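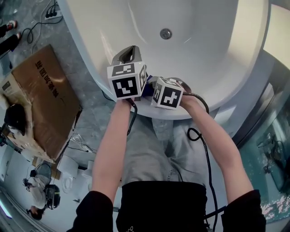 附图一　119室卫生间浴缸、地面及临时放置物品

Worku公寓卫生间整理及浴缸养护专题会议纪要

会议时间：2026年9月
会议地点：Worku公寓一层会议室
主持单位：公寓管理处
参加单位：公寓管理处客房组、工程组、物资组、安全组；Hivthorpe卫浴安装公司；Velline保洁服务公司
记录：管理处文秘岗
密级：内部

一、会议议程

（一）通报119室卫生间现状；
（二）审议浴缸清洁与验收办法；
（三）研究卫生间内临时物品的清理及存放；
（四）讨论地面用电、通道及通风问题；
（五）审议费用事项；
（六）其他事项。

与会单位对议程无异议。主持单位说明，上次会议纪要已于会前分发，工程组提出一处文字更正，将“浴缸下水”统一改为“浴缸排水口”，会议予以确认，其余内容照原稿通过。

二、现状通报

客房组通报，119室为本层首间完成洁具安装的客房，后续各室的整理顺序和验收口径均拟以该室为准。该室卫生间设白色独立式浴缸、坐便器和玻璃淋浴隔断，地面铺灰色大理石纹瓷砖。会前客房组与工程组共同到场查看。

客房组指出，室内仍有施工及整理阶段的物品。浴缸一侧的地面平放一只大号棕色纸箱，外裹透明塑料膜，箱面印有中文字样；纸箱一端压有一件深色圆形物品，附图中难以辨认，暂按“待认领物品”登记。靠近浴缸处有一双带红色部分的深色鞋，旁边为插线板，黑色电线散布于瓷砖表面。坐便器附近另有一台带支架的圆形风扇。

物资组询问纸箱内所装为何物。工程组答复，箱内物品须对照到货单核实，目前不宜仅凭外包装判断。会议同意在核实之前，各组文件中一律写作“119室待核纸箱”，不得自行填写品名。

Hivthorpe公司说明，浴缸安装后的调平和密封记录已经移交工程组，坐便器及淋浴隔断的记录合并为另一册，因页码编排有误，正在重新装订。工程组确认已收到浴缸部分，另一册未到。主持单位要求该公司在验收前补齐，原件留存工程组，复印件交客房组。

三、浴缸清洁与验收

（一）清洁程序

Velline公司就浴缸内壁的清洁程序作了说明。该公司拟采用中性清洁剂配合软质海绵，自缸沿向排水口方向擦洗，随后以清水冲净，再用无绒布收干。缸沿外侧及缸体与地面相接的部位单独使用一块抹布，不与内壁混用。

工程组认为程序总体可行，但对排水口的处理提出意见。该型浴缸采用圆形镀铬色排水口，表面光亮，划痕较易显现，以往在其他楼层曾出现用百洁布擦拭后留下细纹的情况。工程组建议排水口只用软布，缝隙处用软毛刷，不得使用金属刮片。Velline公司表示接受，并将相应修改作业卡。

客房组提出，内壁为亮面，水渍在侧光下比在顶灯下明显，仅凭一次目视难以判定合格。经讨论，会议同意验收时分别在顶灯开启和手持灯侧照两种条件下查看，由客房组与Velline公司双方签字。对残留的指印、水痕当场复擦，不另开整改单；对划痕、磕碰、色差则须填写整改单，并拍照存档。

（二）清洁剂

会议重申，含强酸、强碱或研磨颗粒的清洁剂不得用于浴缸。Meltska牌清洁剂样品已由物资组领入库房，目前仅供试用，试用部位限于缸体外侧靠墙一面的下部。试用结果由客房组书面反馈，未反馈前不列入常备物资。

Velline公司提出能否同时在淋浴隔断玻璃上试用。工程组认为玻璃表面是否有涂层需向Hivthorpe公司核实，会议决定待核实后再议。Hivthorpe公司答应查阅供货资料后书面答复。

（三）缸内使用限制

会议明确，浴缸在交付前不得作为临时置物处，工具、抹布桶、瓷砖边角料及螺丝等硬质零件均不得直接放入缸内。确需在缸沿或缸内操作的人员，应先取下手表、钥匙等硬物，手持物件不得在釉面上拖行，所带线缆应理顺后再作业，避免缠绕脚下。作业完毕后检查排水口，确认无杂物落入。

客房组建议在缸内加铺保护膜。Hivthorpe公司不赞成长期铺贴，理由是胶面残留的清理比较费时。双方意见未能统一，会议同意本轮暂不铺膜，改为在作业时使用可移动软垫，作业后随即取出。

（四）排水试验

工程组将对浴缸进行蓄水及排水试验，水位以溢水口下沿为限；未设溢水口的型号，水位由Hivthorpe公司书面给出。试验期间须有人在场。试验完成后由Velline公司收干地面，工程组查看缸底四周瓷砖缝有无渗水，结果记入洁具验收表。

四、临时物品清理

（一）待核纸箱

物资组与工程组共同开箱核验。开箱前先拍摄箱面文字，塑料膜沿侧边裁开，不得在浴缸或玻璃隔断旁使用长刃刀具挥割。核验后如属本室应装物品，移至客房内指定区域；如属其他楼层，由物资组办理转移手续。纸箱体量较大，移动时须两人搬抬，不得在瓷砖上推拉。

会上有意见提出将纸箱就地竖放以腾出地面。安全组表示不同意，认为竖放后重心不明，又临近浴缸和坐便器，一旦倾倒可能损伤洁具。会议采纳安全组意见，纸箱在移出前保持平放，上面不再叠放其他物品。

（二）鞋及个人物品

客房组反映，各室卫生间常有人将鞋、帽、包等随手放在地面或纸箱上，整理时难以确认归属。会议决定在每层电梯厅旁设置个人物品架，进入卫生间作业的人员将外出鞋及随身物品放于架上。已在119室内的鞋和待认领物品，由客房组贴签后移至物品架，按公寓现行失物办法保管。

Velline公司提出，保洁人员更换室内鞋需要坐凳。物资组答复库房现有折叠凳可以调用，不另采购。

（三）包装废弃物

拆下的塑料膜与纸板分开收集。纸板压平捆扎后送至后院回收点，塑料膜装袋，当班清运。泡沫碎屑应先用吸尘器处理，再行湿拖，以免进入地漏和浴缸排水口。此项由Velline公司执行，物资组每轮抽查。

五、用电、通道与通风

（一）插线板及电线

安全组就卫生间地面放置插线板一事提出整改要求。会议认为，卫生间属用水场所，插线板及其接头不应放在瓷砖地面上，尤其不应靠近浴缸。会议决定：

1. 浴缸蓄水试验及湿式保洁开始前，室内插线板全部撤出；
2. 确需临时用电的，由卫生间外取电，线路沿墙敷设，并经带漏电保护的插座接入；
3. 线缆穿过门口处加装压线槽，不得从门扇下方直接通过；
4. 作业结束后由最后离场的班组断电并在交接单上签字。

工程组提出，沿墙敷设将使线路加长，现有延长线不够用。物资组核对库存后补报，所需费用并入本次费用事项。

（二）通道

为便于浴缸边操作和搬运，会议要求浴缸外沿一侧保留净宽约600毫米的通道，通道内不放置纸箱、工具和鞋类。工程组认为个别户型受坐便器位置影响，可能达不到该宽度，应逐室测量后列表。会议同意对不能满足要求的房间另行制定操作顺序，先完成浴缸清洁，再搬入其他物品。

（三）风扇及门

会议讨论了落地支架风扇的使用。客房组认为风扇有助于地面收干，建议各室配备；安全组认为在地面有积水时使用带线风扇存在隐患。经讨论，会议形成如下意见：湿式作业期间不开风扇，待地面积水清除后方可将风扇置于卫生间门外向内送风，风扇底座不得压在线缆上。室内现有风扇由工程组检查插头和护网后统一编号。

卫生间门在作业期间应保持开启，门扇用软质门挡固定。会议提醒各单位不要用工具箱抵门，白色门扇和门框上的磕碰补漆后容易留下色差。

（四）玻璃隔断

搬运纸箱和工具时，应先将玻璃淋浴隔断的临近一侧用软毯遮挡。清洁时使用刮水器由上而下操作，胶条脱落应立即停止使用。遮挡物在验收时取下，由客房组查看玻璃边角是否完好。玻璃有反光，傍晚时段查看效果不佳，验收宜安排在上午。

六、费用事项

物资组提交119室整理及保护用品的费用清单，内容包括软垫、门挡、压线槽、软毛刷和无绒布，合计1,182元，从客房开办费中列支。会议对清单进行了审议。

工程组询问软毯为何未列入。物资组说明，软毯使用库房旧毯，清洗后发放，不发生采购费用。Velline公司提出软毛刷应按浴缸专用和坐便器专用分色配置，物资组表示清单所列刷具已有分色，发放时将在手柄上加注用途。

会议原则同意该项费用。延长线的补报金额未定，不包含在上述合计之内，待物资组提交后由管理处按程序审批。其他楼层的用品不得参照本次金额直接申领，应在逐室测量完成后汇总上报。

七、其他事项

（一）关于验收表格式。客房组建议将浴缸、坐便器、玻璃隔断、地面四个部分合并于一张表内，工程组希望保留分项签字栏。会议同意合并，分项签字栏保留，表尾增加“遗留物品”一栏。

（二）关于附图。今后提交会议的现场附图应注明室号及所涉事项，图中不能辨认的物品不得在图注中写成确定名称。

（三）关于作业时间。一层部分房间已有住客，搬运和吸尘避开午间休息时段，具体时段以公寓公告为准。

（四）关于浴缸排水口配件。Hivthorpe公司说明备用配件的供货周期较长，建议提前留存。会议同意由工程组提出数量，下次会议再行审议。

（五）关于明年养护安排。客房组提出浴缸密封部位应在明年1月做一次集中检查，届时供暖已运行一段时间，缝隙变化较易发现。工程组将此项列入年度计划草案，Hivthorpe公司是否派人参加，由双方另行函商。

八、议定事项及责任单位

1. 移出119室卫生间地面插线板，整理线缆。责任单位：工程组；监督：安全组。
2. 开箱核验待核纸箱，办理移出或转移手续。责任单位：物资组、工程组。
3. 贴签并移走鞋及待认领物品。责任单位：客房组。
4. 修改浴缸清洁作业卡，注明排水口只用软布和软毛刷。责任单位：Velline公司。
5. 补交坐便器及淋浴隔断安装记录，书面答复玻璃涂层问题。责任单位：Hivthorpe公司。
6. 完成浴缸蓄水及排水试验并填写验收表。责任单位：工程组，Velline公司配合。
7. 反馈Meltska清洁剂试用结果。责任单位：客房组。
8. 逐室测量浴缸侧通道宽度并列表。责任单位：工程组。
9. 检查室内风扇并编号。责任单位：工程组。
10. 补报延长线需求及金额。责任单位：物资组。

第1项至第3项须在蓄水试验前完成，未完成的不得进水。其余各项由责任单位在下次会议前向管理处提交书面情况。

九、保留意见

Velline公司对“水痕当场复擦、不另开整改单”的执行次数保留意见，认为复擦超过3次仍不合格时，应由工程组到场判断是否属于釉面问题。会议同意将该意见记入纪要，在119室验收中先行试用。

会议议程完毕，主持单位宣布散会。下次会议时间由管理处另行通知。

抄送：各参加单位
附件：附图一；119室保护用品费用清单；洁具验收表（修订稿）
各单位如对本纪要有更正意见，请书面送管理处文秘岗。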